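Foreign affairs | Security

Escombe and Tasdale Envoys to Resume Talks on Detained Border Guards

Officials from Escombe and Tasdale will meet in October to discuss the release of 40 border guards held since the closure of the Jundden crossing, the Escombe interior ministry said in a statement.

The talks will be led on the Escombe side by deputy interior minister Valentin Prantl, who is due to travel with a legal adviser and two officers of the frontier service. Tasdale has not named its delegation. A government source in Tasdale said it would be headed by an official of the justice ministry, as in the previous round.

The guards were detained after a dispute over the position of a customs post on the northern approach to Jundden. Escombe maintains that the post lies 200 metres inside its territory under the existing boundary protocol. Tasdale rejects the survey on which that claim rests and has charged the men with unlawful entry.

The previous round ended without a joint text. According to the Escombe statement, the two sides agreed on a list of names and on access for doctors, but differed on whether the charges should be dropped before the transfer or after it. Tasdale has also asked for the return of 82 of its nationals serving sentences in Escombe prisons. Escombe regards that request as a separate matter, to be handled under the ordinary prisoner transfer procedure.

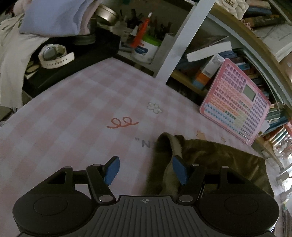
Zaugg, which has offered to host the meeting, will provide a venue and interpreters but will not act as a mediator. Its foreign ministry confirmed the arrangement and declined to comment on the agenda.

Prantl told the parliamentary security panel that the families would be informed of any result before it was made public. He gave no date for a transfer – the timing, he said, would depend on the Tasdale courts.

The Jundden crossing remains closed to passenger traffic. Freight is being diverted along the southern road, a detour of 142 kilometres, and hauliers have been told to expect document checks on both sides of the border.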